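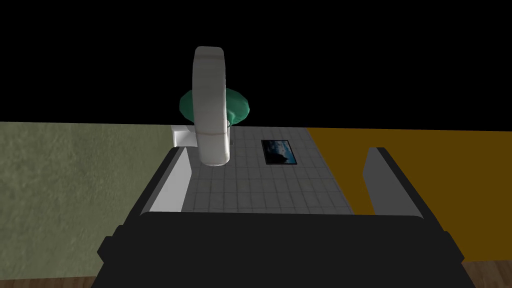

Warum mein Wasserkocher nach vier Wochen schon wieder weiß ist, hat mir bisher keiner erklären können, schreibt Gunhild Bisgaard. Die Antwort darauf und auf weitere Fragen zum Trinkwasser in Rekden finden Sie auf dieser Seite.

Wie hart ist das Wasser in Rekden?
Der letzte Messwert liegt bei 2 Millimol Calciumcarbonat je Liter. Damit gehört das Wasser zum Härtebereich mittel. Beim Erhitzen fällt ein Teil des Kalks aus und setzt sich am Boden und an den Wänden des Geräts ab. Gesundheitlich ist das unbedenklich.

Wie entferne ich den Belag?
Mit Zitronensäure oder verdünnter Essigessenz. Zitronensäure bitte nur kalt ansetzen, in heißem Wasser bildet sie mit dem Kalk einen schwer löslichen Niederschlag. Danach zweimal mit klarem Wasser ausspülen.

Brauche ich eine Enthärtungsanlage?
In der Regel nicht. Wer sich trotzdem dafür entscheidet, muss sie von einem eingetragenen Installationsbetrieb einbauen und regelmäßig warten lassen.

Woher kommt das Wasser?
Aus den beiden Brunnen im Risier. Das Ortsnetz versorgt 2.887 Einwohner über 619 Hausanschlüsse. Der Hof Dvořáček hat einen eigenen Brunnen und ist nicht angeschlossen.

Mein Wasser kommt milchig aus dem Hahn. Was ist das?
Meistens feine Luftbläschen. Füllen Sie ein Glas und lassen Sie es stehen. Wird das Wasser von unten nach oben klar, war es Luft. Bei braunem Wasser lassen Sie den Kaltwasserhahn einige Minuten laufen. Bleibt die Färbung, rufen Sie uns an.

Wann wird der Zähler abgelesen?
Im Dezember. Sie erhalten eine Karte, auf der Sie den Stand selbst eintragen. Nur die schwarzen Ziffern zählen, die roten lassen Sie weg. Geht keine Karte ein, wird der Verbrauch geschätzt.

Wen erreiche ich bei einem Rohrbruch?
Der Bereitschaftsdienst ist rund um die Uhr besetzt, die Nummer steht auf Ihrer Jahresrechnung. Für alle anderen Anliegen ist das Büro ab 7 Uhr geöffnet. Schäden hinter dem Wasserzähler behebt Ihr Installateur.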